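The Brekke Review, or How I Learned to Read a Defense Bill at My Kitchen Table

Updated April 11, 2020

I follow defense and foreign policy votes the way my neighbors follow baseball, and for years my system was a mess: a pile of bookmarks, a spreadsheet that broke every time a bill got renumbered, and a paper notebook for the hearings. Then Paavo Hakala, who runs the Flasen mailing list on military spending, told a bunch of us to try Brekke. I signed up that night and I've used it almost every day for a year now. I love this thing!

Brekke is a bill tracker. You tell it what you care about (mine are troop authorizations, foreign aid conditions and arms sales) and it pulls together the bill text, the amendments, the committee schedule and the roll calls on one page. Lots of services do some of that. What sold me is the comparison view. Open any bill, pick 2 versions, and the changes show up side by side with the section headings kept in place. I tested it on an authorization bill that ran to 1630 pages, fully expecting my old laptop to give up, and it loaded while I was still reaching for my coffee.

And the searching! If a senator offers an amendment that says aid can't go out until some ministry passes an audit, I want to know whether the same words were tried before. Brekke lets you highlight a sentence and look for close matches in earlier sessions. I did that in March with a reporting requirement I thought was brand new, and there it was, nearly word for word, in a bill that died in committee years ago. I had a whole evening of happy reading out of that one click.

Alerts are very good once you tame them. Out of the box they're way too eager, and my first morning I woke up to 80 emails, most of them about cosponsors being added. Go into the settings, turn off everything except text changes, markups and votes, and it calms right down. I also like that the alert quotes the line that changed, so I can usually tell from my phone whether it's worth sitting down for.

The hearing calendar is the part I'd fix first. It's accurate, but it shows everything in Eastern time no matter where you live, and closed briefings sit in the same color as open ones. I have settled in with a sandwich to watch a hearing that was never going to be streamed. More than once, I'm afraid. The phone app is also a step behind the website, with no comparison view at all, and you can only save 250 items before it starts asking you to archive some. I hit that limit faster than I'd like to admit.

How does it stack up against the others? I gave Trulness a fair try, a month of real use. It's prettier, and its member profiles are terrific, with every statement and floor speech lined up by subject. If you mostly want to know where a particular lawmaker stands on sanctions or base closings, start there. For reading the bills themselves it felt thin to me, and I kept opening Brekke in another tab to find the section I wanted. Clirnerier is built for offices with a staff, and it shows. There are shared folders, approval steps, a way to assign a bill to a coworker. I work alone with a cat, so I let the trial run out, but a small advocacy group might be very glad of it.

A tip for new users: write your own notes in the margin box from the first day. Brekke keeps them attached to the section even after the numbering changes, which still delights me, and you can export the whole set as plain text. My notes on the arms sale resolutions have become the most useful file I own. I went back to them just last week for a letter to my representative and had the dates, the vote counts and the exact wording in front of me in minutes.

So yes, I'm renewing, and I've already talked my sister into an account. If the Brekke people are reading: time zones, please, and then put the comparison view on the phone!

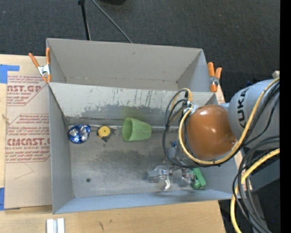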